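4. Rules for Two-Gripper Work on Shared Surfaces 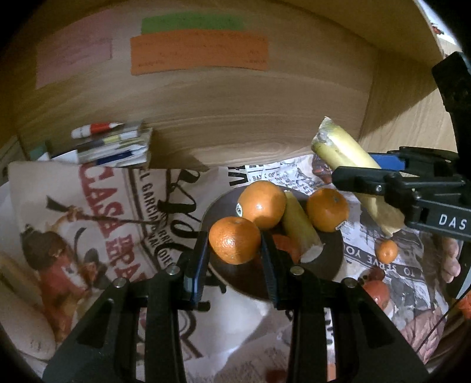

4.1 Scope and terms

Figure 3. Two hand-held grippers at work over one plate of fruit. The nearer tool holds an orange between its finger pads while the second tool holds a banana-like object above the plate. Printed sheets cover the surface.

The rules in this section apply to any recording in which two hand-held grippers are used over the same surface, whether by one operator or by two. They were drafted for the Keritz collection protocol and later adopted, with small changes, by the Wurnel group for its household object sets. Single-tool recordings are covered by Section 3 and are mentioned only where the two sets of rules differ.

We use "holding tool" for a gripper that has an object between its finger pads, and "free tool" for a gripper that does not. A tool changes status when both pads touch the object, even if the object still rests on something. Under this definition both tools in Figure 3 are holding tools, although one is at the plate and the other is above it. The distinction matters for labeling, as earlier versions of the protocol counted a tool as holding only after the object had left the surface, and annotators disagreed about objects that were gripped in place.

4.2 Separation and right of way

Two holding tools may work above the same plate, bowl, or tray if their finger assemblies do not touch. The minimum separation is two centimeters between the closest moving parts. Orkow, whose guidance we otherwise follow closely, asks for a larger distance but was written for powered arms that cannot yield to each other. Hand-held tools can, and we found the larger distance hard to keep over ordinary tableware.

When both tools must pass over the same area, the tool that is carrying a raised object has right of way. The other tool stays where it is until the raised object is clear. If both are carrying, the tool that left the surface first goes first. An operator who is unsure stops and keeps the grip closed. Opening the grip to get out of the way is not allowed, even when the object is close to the surface.

Cables are treated as part of the tool. Before a recording starts, each cable is led away from the shared area on the operator's own side. A cable may cross a corner of the surface, but it may not pass between an object and its target location.

4.3 Soft and perishable objects

Fruit is useful in this kind of work. It varies in size and shape within a single type, and it marks easily when handled badly. It also creates problems that rigid objects do not. The protocol sets the following limits:

Grip closure stops at first firm contact on both pads. The operator does not squeeze further to test the hold.

No single piece of fruit is picked up more than 15 times in one session. It is then replaced, and the replacement is noted in the session log.

Fruit with open or cut ends may be used, but the pads are wiped before the tool touches a different object.

Produce stickers are left in place. Removing them changes the surface, and several of our partners asked for objects in the condition in which they are sold.

Round fruit is gripped on opposite sides, close to its widest part. The orange in the nearer tool in Figure 3 is held in this manner. Long fruit may be gripped at any point the operator judges to be stable, provided that neither end strikes the plate or the other tool during the lift.

4.4 Background material

Early drafts of the protocol required a plain surface. This rule was dropped after a review at the Agbenyega site, which noted that policies trained only on plain surfaces did poorly on cluttered ones. Printed sheets, newspapers, and paper notes are now permitted, including those with large lettering or pictures. Loose sheets must lie flat enough that a finger pad will not lift an edge.

Printed text raises a separate question. Commercial print may stay in view. Handwritten notes are checked before the session, and any note with a name, an address, or a telephone number is taken away. Faint or unclear writing is treated as if it could be read – the check is made on the note itself, at the site, and never from the recording.

Hands may appear at the edge of the view where a second operator is working. Faces may not. A recording that shows a face is set aside and reviewed within five working days.

4.5 Stopping and reporting

Either operator may stop a session at any time by saying "hold." Both tools then remain still, with grips unchanged, until both operators have answered. The recording continues during the stop and the interval is marked afterward. Stops are not counted against the operator. In the Wurnel sessions, roughly one stop in three was called for a cable, and most of the remainder for objects rolling toward the edge of a plate.

Contact between tools is always reported, including light contact that leaves no mark. The report gives the status of each tool under Section 4.1, the objects involved, and which tool had right of way. Sites keep these reports with the recordings and make them available to any group that requests the data – a condition that also applies to copies passed on to third parties.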